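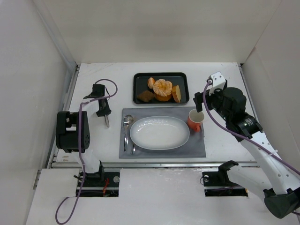 Bread, a peeled tangerine and a little something brown on a black tray: the makings of a proper afternoon plate.

The four o'clock plate

By Giang Ung

In Jatesberg the kettles go on at ten to four. You can hear it if the windows are open, first one whistle and then another from across the lane, and by the time the church clock gets round to striking, most of the village is sitting down. They don't call it tea, and they'd be a bit hurt if you called it a snack. It's the plate, just that. "Have you had your plate?" people ask each other in the street, and if you say no you will be marched indoors and given one.

I had come in June to write about walking. There is a ridge path with 23 wooden bridges that I'd been meaning to do for years, and I did do it, and it was lovely, and I have hardly thought about it since. What I think about is the plate.

The rules are loose but they exist. There must be something from a loaf. There must be fruit, and it has to be opened or cut, so that you can start on it without a knife. And there must be one small rich thing, fried or baked, that you would be embarrassed to eat more than two of. Everything goes on the same tray, touching. Sieglinde Reuter, my landlady for the fortnight, was firm about the touching. A bit of orange juice soaking into the crust is half the pleasure as far as she is concerned, and having tried it both ways I am completely on her side.

Her own small rich thing is a walnut biscuit fried in butter, and yes, I did say fried. She bakes them in the morning until they are just short of done, leaves them under a cloth, and at quarter to four gives them a minute each side in a small pan. They come out crisp at the edges and almost like pudding in the middle. I asked for the recipe on my first afternoon and got it on my ninth, written on the back of a seed packet, with no quantities for anything except the salt.

Where the habit comes from depends on who is pouring. Pascal Görtz, who runs the bakery with his sister, puts it down to the old sawmill, where the shifts changed at four and the men going in met the men coming out on the same benches. He has a mill notice from his grandfather's time framed behind the counter, and it does mention a quarter of an hour for bread. Other people say it's older than the mill. Sieglinde says people were hungry at four, and she doesn't see why that needs a history.

The bakery is worth the journey on its own. The village has 772 inhabitants and on a fine day Pascal sells up to 1,000 of the flat little rolls called bekelings, which means somebody is eating for two (I was certainly doing my share). But the loaf for the plate is a different thing, a milk bread with a good strong golden crust, baked late so that it is cool enough to slice by half past three and no later. He won't slice it for you. He says a cut loaf is already on its way to being toast, and he looked so serious about it that I bought two.

Then there's the fruit. You don't expect citrus in a hill village, and for a long time there wasn't any outside of winter, so the plate meant apples, pears, and bottled plums when those ran out. That changed when Narayanan Kamath took over the shop by the bridge and renamed it Nishad. He grew up in a house where oranges were eaten with salt and a pinch of chilli, and he put a saucer of each on the counter in his first week to see what would happen. What happened was that Sieglinde's late husband finished the chilli. Now half the village keeps a saucer on the table, and the other half disapproves of it warmly and at length.

Narayanan let me stand behind the counter one morning, and I learned more about choosing a tangerine than I have in a lifetime of eating them. Go for weight first. Pick up two the same size and take the heavier. Loose skin is fine, even good, but it should feel springy when you press it near the stalk. Colour tells you very little, so don't be put off by a greenish patch. He leaves the pith on when he peels one and opens it out like a flower, all the segments still joined at the base, so that people can pull one off as they talk. I've done it this way at home ever since. It takes no longer and it makes a plain fruit look like an occasion.

The only person I met who has changed the rules and got away with it is Jörg Frerichs, who keeps the guesthouse at the top of the lane, the Erkero. His guests come down off the ridge at all hours, so he does a plate at any time from two until six. This caused some talk. He made up for it with cheese fritters, small craggy things the size of a walnut shell, made from the ends of the board and whatever herbs are nearest the kitchen door, and the talk died down. I ate four. See above about embarrassment.

What I loved most was how short it all is. Nobody lingers. By half past four the trays are rinsed and people have gone back to whatever they were at, the garden or the accounts or the roof. Twenty minutes or so, with the radio off, and a person opposite you. On my second Sunday-best afternoon (Sieglinde had decided I needed to meet her cousins) there were eleven of us round a table made for six, elbows in, passing the tray over our heads, and it still finished on time!

If you'd like to try it at home, start with good bread and don't fuss. A slice from a crusty white loaf, a tangerine opened out, a wedge or a round of orange underneath for the juice, and a biscuit or a fritter warm from the pan. Butter is allowed on the bread but jam is considered showing off. Use one tray between two people if you know them well.

Jatesberg is 100 minutes by the slow bus from the railway station at Bekora, and the driver will stop at the bridge if you ask. Rooms at the Erkero need booking well ahead for the summer. Nishad opens early and shuts from four until half past, so get your oranges before then.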